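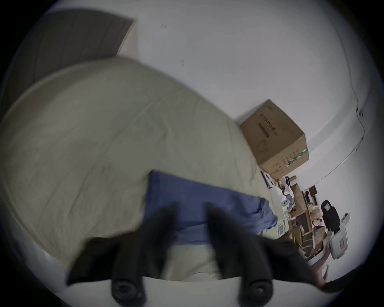 Hollis abre as portas da Casa da Roupa Dobrada, um espaço de bairro para aprender a cuidar, dobrar e arrumar a roupa de casa

Oficinas gratuitas começam em agosto e as inscrições já estão abertas

A Hollis, empresa de lavandaria e cuidado têxtil que há 47 anos trata dos lençóis, das toalhas e das camisas de tantas famílias, tem o enorme gosto de anunciar a abertura da Casa da Roupa Dobrada, um espaço inteiramente dedicado a uma das tarefas mais antigas e menos celebradas da vida doméstica: dobrar a roupa e guardá-la de maneira a que se encontre depois, quando faz falta. O novo espaço fica no rés do chão do edifício Cloltomo, na antiga loja de retrosaria, e recebe os primeiros participantes já em agosto.

A ideia nasceu ao balcão, como nascem quase todas as boas ideias nesta casa. Durante anos, os clientes que vinham levantar a roupa lavada perguntavam como se conseguia aquele canto tão direito numa camisola, ou que volta se dava ao lençol de baixo para que não ficasse um novelo no fundo do armário. Respondia-se ali mesmo, entre um saco e outro, com a fila a crescer e toda a gente a dar palpites. Ora, quando a retrosaria ficou vaga, pareceu-nos que era altura de dar a essas conversas uma sala própria, com mesas largas, boa luz e tempo para repetir.

"Cresci numa casa onde se dobrava a roupa em cima da cama, à noite, com o rádio ligado, e era nessa altura que se contava o dia", recorda Divya Hegde, diretora da Hollis. "Quando começámos a pensar nas oficinas, eu só pedi uma coisa - que houvesse camas a sério, com lençóis a sério, e que as pessoas pudessem trabalhar como trabalham em casa. Uma bancada de loja é muito bonita, mas quase ninguém tem uma bancada de loja no quarto."

E assim se fez. Além das mesas, a sala principal tem duas camas feitas, onde cada participante pode estender as peças, alisá-las com a mão e experimentar as dobras com calma. As paredes foram pintadas de branco, as prateleiras estão à altura dos ombros e há um cantinho com cadeiras para quem prefere ver primeiro e tentar depois (e há sempre quem prefira, e faz muito bem).

O programa está organizado em três oficinas, que podem ser frequentadas em separado e por qualquer ordem. A primeira, "Peças do dia a dia", trata de camisolas, calças, pijamas e roupa interior, e começa pelo princípio: assentar a peça numa superfície lisa, acertar os ombros ou a cintura, passar a palma da mão do centro para fora e só então dobrar. Pode parecer pouca coisa, mas é nesse gesto de alisar que se ganha ou se perde o resto, sobretudo com as malhas finas, que gostam de se enrolar nas pontas.

A segunda oficina, "Lençóis e colchas", é a mais procurada desde que começámos a falar do projeto. Fazem-se os exercícios a pares e a solo, com lençóis lisos e com os de elástico, e ensina-se também a guardar o conjunto completo dentro da própria fronha, para não andar à procura da peça que falta à hora de fazer a cama. A terceira, "Gavetas e armários", junta tudo: onde pôr o que se usa todas as semanas, o que fazer à roupa da outra estação e como dividir uma gaveta com uma criança de maneira a que ela própria consiga manter a ordem.

As sessões têm a duração de 2 horas, com intervalo para chá, e são conduzidas por Mariama Zakaria, que trabalha na secção de acabamentos da Hollis e já ensinou o ofício a boa parte dos colegas. Mariama escolheu pessoalmente os materiais de treino, das toalhas mais grossas às blusas mais escorregadias, e faz questão de que se possa trazer também roupa de casa.

"Tragam a peça que vos dá mais trabalho", convida Mariama Zakaria. "Aquela camisola que nunca fica igual, o lençol que está sempre ao fundo da pilha. Eu gosto de começar por aí. Desdobra-se, alisa-se, volta-se ao início, e ao fim de umas quantas vezes a mão já sabe o caminho. Não tenho pressa nenhuma e espero que quem vier também não tenha."

A Casa da Roupa Dobrada conta com o apoio da Rulach, que forneceu as prateleiras e as caixas de arrumação, e da Hokitum, que ofereceu a roupa de cama usada nas oficinas. A ambas deixamos um agradecimento muito sentido, que se estende aos vizinhos do edifício Cloltomo, pela paciência com que aturaram as obras e pelos bolos que foram aparecendo à porta.

Para esta primeira temporada estão disponíveis 66 lugares, distribuídos pelas três oficinas. A participação é gratuita, com inscrição prévia ao balcão de qualquer loja Hollis, e quem se inscrever recebe um pequeno caderno com as dobras ilustradas, para ter à mão em casa. As crianças são bem-vindas quando acompanhadas por um adulto, e a sala tem acesso sem degraus a partir da rua.

Fora do horário das oficinas, o espaço estará aberto a quem quiser simplesmente usar as mesas e as camas para dobrar a sua roupa em companhia. Haverá também uma estante de trocas, onde se podem deixar lençóis, toalhas e peças de vestuário em bom estado, lavados e dobrados, para que outra família os leve. Pede-se apenas que os conjuntos de cama venham atados ou com uma etiqueta a indicar a medida.

Sobre a Hollis

A Hollis é uma empresa familiar de lavandaria, engomadoria e pequenos arranjos de costura, que serve casas particulares, pensões e restaurantes. Trabalha com recolha e entrega ao domicílio e mantém ao balcão o serviço de aconselhamento sobre nódoas, tecidos e conservação da roupa.

Contacto para a imprensa

Os pedidos de entrevista e de visita ao espaço devem ser dirigidos a Divya Hegde, na sede da Hollis, durante a manhã. Os jornalistas que desejem assistir a uma oficina podem combinar a visita diretamente com Mariama Zakaria.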